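Notebook – adhesive shelf life, Saturday

Started 9.40 am. Re-reading the Gasser claim before doing anything else.
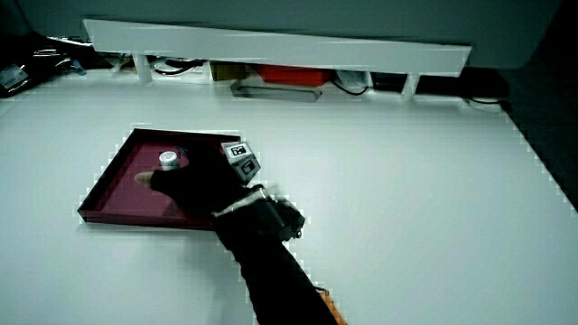
Small silver cylinder in the maroon tray, white bench.

The claim, as the rep put it to Leonie, is that the Gasser two-part keeps its full strength for a year past the date on the tin if it has been stored cool. I don't believe it. I'd like to, given what we throw out every March, but the only thing he left behind was a leaflet with a bar graph and no numbers up the side. A bar graph with no numbers is a drawing.

What we have: one opened tin of Gasser, out of date, kept in the bottom of the fridge. One fresh tin, same product. One tin of the Kanus stuff we used before, also fresh, as a check on whether I can still mix glue properly.

Plan was lap joints in scrap aluminium, 5 of each, pulled on the old frame with the spring gauge. Rosalie Fankhauser thinks five is too few and she's probably right. I only had enough clean strip for that many and wasn't going to cut more until I knew the gauge could be trusted.

On the gauge. Hung the 10 kilo weight off it three times and got three different answers. First one low, second one lower, third one near enough. Tapping the case brings the needle up. So there's stiction in it somewhere, and every number we wrote down over summer with that gauge is now a bit suspect, including the ones I was rather pleased with. Have put a note on the cover of the summer book. Leonie says the differences between batches back then were bigger than the error. Maybe. I'd want to see it redone before I said so to anyone outside.

Surface prep: scuffed, wiped with solvent, left to flash off, wiped again with a fresh cloth. Same person, same cloth type, all joints. Last time two of us did it and the results split neatly by who had done the wiping, which we then spent a week calling an "age effect". Not doing that again.

Mixing: by weight. The label says equal parts by volume but the hardener in the old tin has thickened and I can't get a level scoop of it. This is already a difference between old and new that has nothing to do with strength. If it's too thick to measure, a customer won't measure it either – they'll guess. Worth putting in the write-up whatever the pulls show.

Colour of the old mix a touch darker than the fresh. The leaflet says this is "cosmetic". No source given.

Joints clamped by noon. Batch label for the lot is 634, written on masking tape on each strip and again in the front of this book, as the tape fell off half of the last set.

Cure: leaving them at room temperature. The Zevari oven would be quicker but its dial and its thermometer disagree and I have no reason to side with either. Ola's sheet recommends warm cure for everything they sell, and they also sell ovens.

Not pulling anything until the gauge has been opened up and cleaned. Rosalie to have a go at it. If it still sticks we borrow one, and I want the weight hung off that too before we use it.

Still to do: cut more strip. Ask the rep what "cool" means in degrees. Find out whether his year was measured on sealed tins or opened ones – my money is on sealed.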